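Progress report on the shared kitchen, second period
Prepared by Silvia Dvořáček for the Basto small grants program

Dear Ms. Petkov,

I send you the second report about our teaching kitchen. The first report was mostly about the floor and the water connection, so I will not repeat these parts. In this period we worked on the equipment for the students and on the first cooking lessons.

1. Equipment

From the equipment budget of 2000 euros we have spent 864 euros until the end of June. The largest part went for pots, knives and cutting boards. The colanders and strainers cost 208 euros together, and this was more than we planned in the application. I want to explain the difference, as you asked for this in your last letter.

In the application we wrote metal colanders. Přemysl Vaněk, who teaches the lessons, borrowed two metal ones from his family and tried them with the first group. They were good, but heavy when full, and some of our older students had trouble to lift them from the sink with one hand. After this we decided for plastic. We first ordered a cheap type from Galtum. The holes were too few, and the pasta water stood in the bottom for a long time. We returned them and paid the postage ourselves — it is not included in the numbers above.

The second choice is from Vondráček and it is the type we use now. The perforation is much more dense at the bottom, and there are also holes going up on the sides.

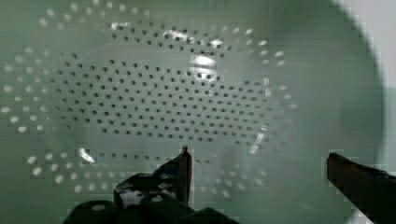 Pale green colander, inside of the bowl with the small holes in the center.

The students use it for pasta, potatoes, washed salad and beans. Rice is still a problem with long cooking, when the grains are broken, and for this we keep one fine strainer. Přemysl asks also for a second fine strainer. It would be paid from the same budget line, if you agree.

For the cleaning we made a simple rule. Every colander is washed immediately after the draining, before the group sits down to eat. Dry starch in the small holes is very hard to remove later, and in the first weeks we lost a lot of time with a toothbrush. Oľga Kuruc wrote the rule on a card and put it above the sink. It is now respected by most of the groups, with exception of the evening group, where we must still remind.

2. Lessons

We planned 5 lessons for this period and all 5 took place. The topics were soup from dry beans, pasta with vegetables, potato salad, cabbage dishes and one lesson about the use of leftovers. The cabbage lesson was too long. It finished after 9 p.m. and the people who depend on the last bus had to leave before the tasting. Next time we will start with cutting already at 5 p.m.

The lesson with pasta was the most useful for learning the basic work. Many students did not know how much water to take or when to drain. Přemysl showed how to put the colander in the sink first and to pour slowly, away from the body. It is a small thing, but two students told me they always did it with a lid and burned their fingers. 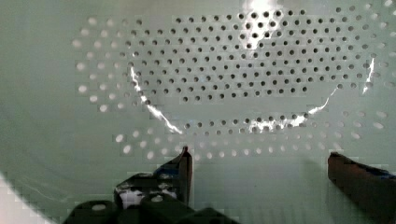
The shelf for drained and washed things was moved closer to the sink in the same period. Before, everybody carried wet dishes across the room and the floor became slippery. Miloslav Charvát made the new supports for the shelf from material we had left, so there is no cost to report. He would like to add a drip tray under it. We are looking for a suitable size, and the offer from Skeltico was too wide for our place.

3. Open points

The invoice for the cutting boards came with a wrong address and we asked for a corrected one. I will send it separately when it arrives.

The recipe booklet is late. The texts are finished, but the translation of two recipes is missing — I take responsibility for this delay and expect to finish it in July.

Please let me know if we can buy the second strainer from the remaining equipment money, and if the change from metal to plastic needs a written amendment from our side.

With kind regards,
Silvia Dvořáček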